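What I Saw at the Grernurham Open Day
By Pacita Lumbao
April 20, 2020

For our spring project we had to visit a workplace that uses some kind of automation and write up what we learned. I picked the open day at Timach, mostly because my lab partner Lilibeth Marquez had already signed us both up.

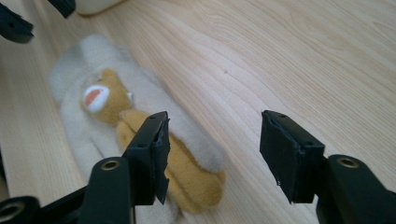
We went back in December, so I'm working from my notes and from Lilibeth's, which are a lot neater than mine. The Timach workshop is on the second floor of the old Barredo building in Grernurham, and you have to sign in twice — once downstairs and once again at their own door. They gave us name stickers and split everybody into small groups. Ours had 5 people in it, counting us.

I had expected big arms welding cars. What they work on is picking up soft things, and that was way more fun than I thought it would be! The engineer running our table told us a metal block is easy because it stays the same shape when you squeeze it. A stuffed animal squishes, and if it has fluffy fabric on the outside it's hard to tell where to grab. So they have a person do the job first, holding a gripper with two black fingers, and the recordings from that are used to teach the robot later on.

Then we got to try it. You squeeze the handle and the fingers close, which sounds simple (it isn't, at least not for me). My first 3 tries were terrible. I kept coming in too low and pushing the toy across the table. Lilibeth got it on her first try and was pretty smug about it on the bus home.

Some things I wrote down:

- One person can record 100 pickups in a morning if they don't rush.
- The set they were working on that week had 367 recordings so far.
- The pads on the fingers get beat up and have to be covered again.
- Toys go back down at a new angle every time, so the robot doesn't learn just one position.

That last one was my favorite part, and I asked a bunch of questions about it. If the toy always pointed the same way, the robot would be great at exactly that and lost at anything else. It reminded me of how I study for vocab quizzes.

We also heard a short talk about Avport, their program for sorting the recordings, but the projector was acting up and I missed most of it. If I did this project again, I'd ask to watch the sorting, and I'd bring a better pen.

Recent student reports
A Morning at the Bottling Line
How the Library Sorts Its Returns
Our Line-Following Car, Part 2

Contact the class page editor | Back to top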